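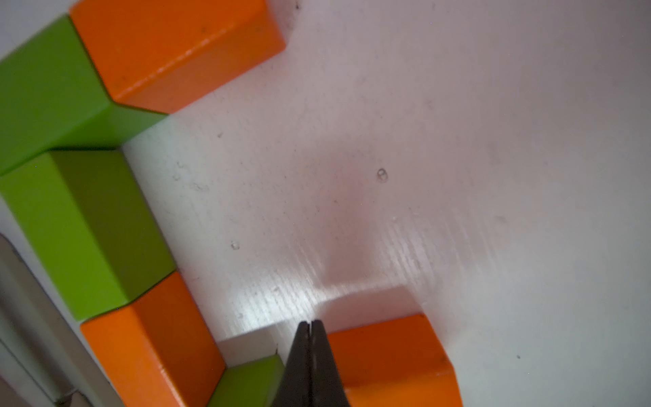 ## Cluletti wooden blocks, orange and green

I've been selling these out of my little shop for a while now and they're still the thing I end up playing with myself when it's quiet! They're plain rectangular wooden blocks, painted in a loud orange and a lime green, with beveled edges so they're comfy in small hands (and not too terrible under a bare foot, though I won't promise anything there).

I picked just the two colors on purpose. My kids used to fight over the one purple piece in every set we owned, and with these it's simple - one of you is orange, one of you is green, off you go. They look really good against a pale table too, and they're easy to spot when it's time to pack up.

### What you get

- **Starter bag** - a handful to try out, good as an add-on gift
- **Brarnton box** - 120 blocks in both colors, with a lid that slides
- **Big Flultham crate** - 186 blocks, for classrooms or for people like me who can't stop

Item number for the Brarnton box is 878 if you're ordering by phone.

### Building with them

Lay them flat and you've got roads and fences. Stand one up on its long edge and you've got a wall, and if you butt the next one against the end of it you get a nice corner straight away. That's how most of our houses start. My youngest leans them on each other at funny angles and calls it a harbor, so there's that too.

There are no pegs or magnets or clips. Some people ask me for those, and Ortner does a clip-together set that I also stock, but I like that these just rest on each other and fall down when they want to.

### Paint and wear

The color goes on bright and you will get chips in it eventually, mostly on the corners and the top faces. I've never minded that. If you do, I keep little touch-up pots in both colors, 5 dollars each, and one pot lasts ages. Let it dry overnight before anybody builds anything or you'll have two blocks that are now one block (ask me how I know).

To clean, use a damp cloth and then dry them off. Please don't soak them or put them in the dishwasher!

### Shipping

Boxes go out within a couple of days. The crate is heavy and takes longer, and the next batch of those is due in July. If you want one held for you, drop me a note with your address and which size you're after, and I'll write back with the postage.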